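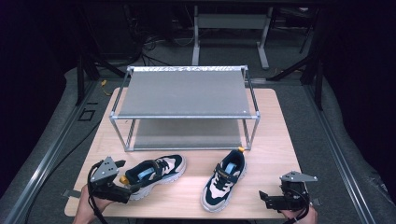 I went over to Trandport's open day in Weddale last weekend mostly for the free coffee, and ended up staying 3 hours. I'd figured on seeing a big orange arm swinging car doors around. What they had me do was put sneakers on a shoe rack.

It's harder than it sounds! You hold a gripper in each hand, black jaws out front, a cable trailing off each one, and you have to do everything with those. No fingers on the shoes. The pair on the table had dark laces plus a strap across the top, and I kept going for the strap when the heel was the better place to grab. I got the left one halfway up, dropped it on its side, and got a round of applause from two kids behind me.

Sepehr Amini, who was running the table, was very patient about it. He told me the team has recorded 1,291 tries at the shoe job so far, and that the clumsy ones get kept too. "We want to see how people recover," he said. "You recovered a lot." Thanks, Sepehr.

The idea is that a robot learns the motions from all those recordings and then has a go with the same kind of grippers on its own arms. They ran that part after lunch in the next room, and it was slow — I mean really slow — but it got both shoes onto the lower shelf on its second attempt. The first time it let go too early and the whole room groaned.

I also caught most of a talk by Svetozár Hudec from Bakalis, the company that builds the stands and frames. He went pretty deep on cable routing and I'll admit I drifted off a little, but he perked everybody up when he passed around an old gripper with the jaws worn smooth. Somebody asked when one of these would be tidying up our front hallways. He laughed and said he'd settle for it doing laces first.

Sign-in at the door showed 80 visitors by midafternoon, which is a good crowd for that end of Weddale, and parking was a mess. If you go next time, use the lot behind the library and walk over.

Trandport is planning another one at its Grurstead building in August. It's free, but you do have to put your name down for a turn at the tables, and the shoe table filled up first. I'm already on the list.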